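Community Help > Theater > Playwriting

How do I credit a translator in a small production program?

Asked by jlozano_stage

We are putting on a one-act called Jetska in December, 12 performances in a 29-seat room. The playwright is Buzatu and the English version was done by Relu Stoica. The license covers the play but says nothing about where the translator's name goes. Our program is one folded sheet. Does he go on the cover or is inside enough?
- Jairo Lozano

2 answers

Answer from Dotidora (accepted)

Check whether the translation has its own agreement. The license for the play and the license for the English text are often separate, and the second one usually has the billing clause. If you can't find one, write to Stoica or his agent and ask.

If there is no clause, put him on the title page directly under the playwright:

Jetska
by Buzatu
English version by Relu Stoica

Use the same wording on the poster and the ticket page. Half the size of the author's name is common. Also ask whether he wants "translated by" or "English version by". Some translators care a lot, and they mean different things if he changed scenes. Give him 2 comps for opening while you're at it.

Answer from Allow

We always put it inside with the crew and never had a complaint, but we mostly do older plays. I'd go with what the other person said if he is living.

For the size of the sheet, ours is letter folded once and the type is 12 point. Smaller than that and people can't read it before the lights go down. 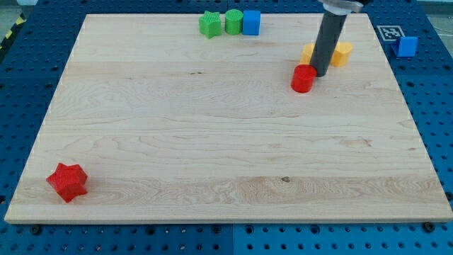
Wood board on blue pegboard

Comment from jlozano_stage: Found the second agreement. It says title page and all posters, so the posters have to be redone. Thanks.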